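I get the same handful of emails about the Zavala every week, so I've put my answers in one place. For anyone who wandered in from elsewhere: the Zavala is our old dance hall on Main Street, it's been shut for years, and a bunch of us are fixing it up so people can dance in it again. Last updated Feb 13, 2025.

## The building

**Is it safe to come inside?**

On open evenings, yes! The front half is fine and the lobby even has heat now (bring a sweater anyway). The balcony is still off limits, so please don't try the stairs, however nicely your grandmother asks you to find her initials up there.

**What are you doing with the dance floor?**

Keeping it. It's maple, laid in the thirties, and most of the boards only need sanding and a new finish. The bad patch by the stage came from a roof leak, and we're filling it with boards out of the old coat room.

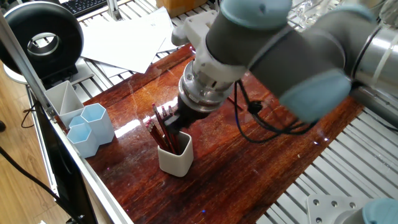 **How many people will the hall hold?**

The limit will be 200 for dances. Seated suppers will be smaller, depending on how many tables we squeeze in, and I'll post that number once the fire inspector has signed off on the side exits.

**Are you keeping the pink walls?**

I love the pink walls. Under the pink there's a green, though, and under the green there's some stenciling that looks a lot older, so we're leaving one wall alone until we know what we've got. The other three are getting a cream color from Karkon that I went back and forth on for most of December.

## Dances and music

**When is the first dance?**

Late spring if the wiring goes well, early fall if it doesn't. I've stopped giving out dates (I gave out two last year and had to eat both of them).

**Will there be live bands?**

Yes, and I'm so excited about this part. Raria, the five-piece from over the county line, has already said they'll play opening night. After that we're hoping for a band once a month and records the rest of the time.

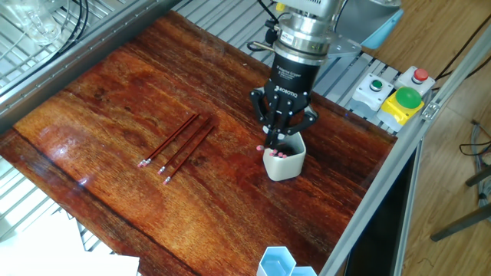
Sunee Yimyam wrote in to say she'd rather have records every week and save the bands for holidays: her parents met at a record night, the sound was better, and you could hear each other talk. I've heard the same from a few other people, so it's going on the agenda for the next meeting. Come and argue!

**Do I need a partner?**

Nope. Tonantzin Galindo is going to teach a beginner lesson before every dance, and she'll have you switching partners the whole time.

## Money and helping out

**What will tickets cost?**

- Regular dances are $10 at the door.
- Kids under 12 are $4, and they have to bring an adult who's willing to dance with them.
- The beginner lesson is included with your ticket. 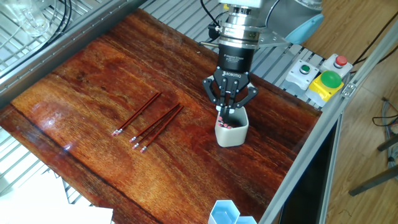
- Band nights may run $5 more, depending on who's playing.

**Can I donate old photos or posters?**

Please do! We'll scan them and give them right back. Write your name and the year on a slip of paper and tuck it in the envelope, not on the back of the photo. I'm especially after anything showing the original sign, the one that hung over the door before the Pleneo furniture store rented the place.

**I have a question that isn't on this page.**

Email me through the contact form. I answer most evenings, a bit slower when we're sanding.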